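Search this site Enter keywords Go

The box that goes round and comes back

How a small town learned to live without cardboard 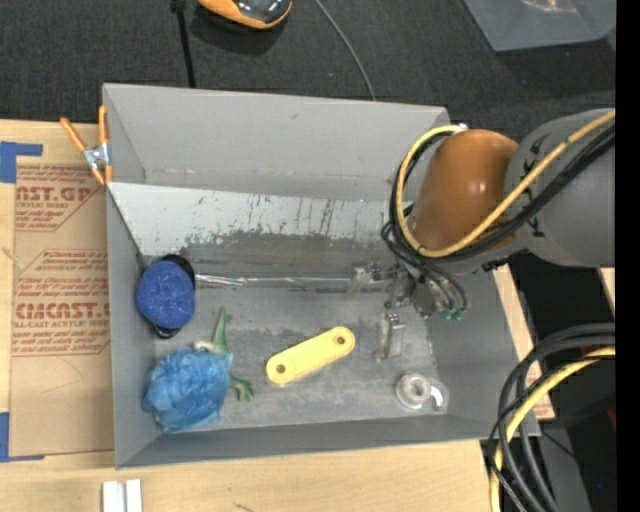
A shop with no rubbish day

When I moved to Brurken, the first thing I noticed was the mornings. Before six o'clock the vans stood behind the shops in Eshun Street, and the drivers carried plastic crates inside and carried other crates out. I come from a city where every bakery has a hill of flat cardboard beside its door. In Brurken I looked for the hill and did not find it.

The crates belong to a pool called Trollusico. A grower or a baker rents them, fills them, and sends them to a shop. The shop empties them and gives them back with the next van. Then they are washed in a hall near the railway and go out again, perhaps to a different customer. In this way one crate can carry leeks in February and school books in summer.

Cristóbal Pereyra has managed the washing hall for many years. He is a patient man and he answered all my questions, also the foolish ones. I asked him how old a crate can become. He told me that age is the wrong question, and that he looks at the corners. "A scratch is only a scratch," he said. "A crack in the corner will cut somebody's hand."

The trouble with the deposit

In the beginning the pool had no deposit, and the crates disappeared. They became garden boxes, seats for fishermen and beds for dogs. Pereyra once found 58 of them in a single barn, full of firewood. The farmer was very friendly and helped to load them on the lorry, but he asked if he could keep 2 for his apples.

Now each customer pays a deposit, and the losses have become much smaller. Still, not everybody is happy. Edem Darko sells vegetables and spices from a narrow shop by the bridge. For a small business like his, he explained to me, the deposit is money that sleeps. In the weeks before the holidays he may have 132 crates in his name, and he cannot buy stock with what he paid for them. He would like the pool to send a bill at the end of the month instead. He has written to them two times about it and he is still waiting.

I also found it interesting how much the matter depends on space. An empty cardboard box can be folded and an ordinary crate cannot. The newer models have walls which fold down, but they cost more and the hinges get dirty. Darko keeps his empty crates on the stairs to his cellar, and he must go down sideways.

What the water costs

People who doubt the system often speak about the washing. It needs hot water, soap and electricity, and the lorries must drive also when the crates are empty. This is true. The answer depends mostly on distance. Trollusico does not take customers who are more than an hour's drive away, although several have asked.

The design office Studenix, which has its rooms above the old post office, has drawn a lid for the pool so that bread can travel without a plastic bag. I held one in my hands and it closed very well. The bakers complain that it keeps the steam inside and the crust becomes soft, so the next version will have holes.

I went back to the washing hall once more before I wrote this text. It was the end of the shift and the noise had stopped. Pereyra was standing by a pile of crates with bad corners, which would be ground down and made into new ones. He turned each one over before he let it go, and he put one back with the good ones.

Comments

Marrow_and_Pea: We had the same in my father's shop with wooden trays. He paid the deposit out of a tin and there was always an argument about it.

stairsideways: I know Mr Darko's cellar and the article is too kind. You need to be very thin.

L. from the hill: Please tell the bakers I prefer the soft crust.

Contact us | Copyright, all rights reserved | Back to top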